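Search this site Search
Gevbridge Open Courses

Teaching by Doing: Notes for Session 4
Vaughn Nguyen-Tran

Welcome back, everybody, and thank you for the very lively questions after the last session (I'm still chewing on a couple of them!). Today we leave the simple pick-and-place jobs behind and move on to cloth, which I love and which will almost certainly drive you a little crazy.

When you move a wooden block, the block stays a block. A shirt changes shape every time you touch it, and so the person giving the demonstration is making small decisions all the way through: where to pinch, how far to lift, when to let the fabric hang and settle. All of those decisions go into the recording, including the hesitant ones, so please take your time and breathe.

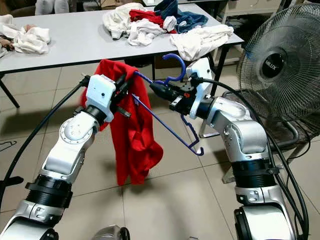 Reading time: 10 minutes

Look at how the work is shared between the two arms. The left gripper pinches the top edge of the red garment together with the bar of the hanger, and the right one holds the blue hanger near its hook. Beginners tend to drive one arm and forget the other completely, and then the hanger swings away just when they need it. Keep a little attention on the holding hand, even while it seems to be doing nothing at all.

For the Lindgren exercise each pair will record 60 demonstrations by remote control. Start with the garment in a different heap each time, please. Last July's class folded theirs neatly before every run, bless them, and ended up with nearly 72 lovely recordings of the same easy start.

If you fumble a grasp and recover, keep the run and mark it "recovered" in the log. If you drop the hanger, stop, mark it "failed" and begin again.

Before next time, read the Bundow chapter on hand guiding and jot down which parts of hanging a shirt you'd prefer to teach by moving the arm directly. Logs go in the tray outside room 414.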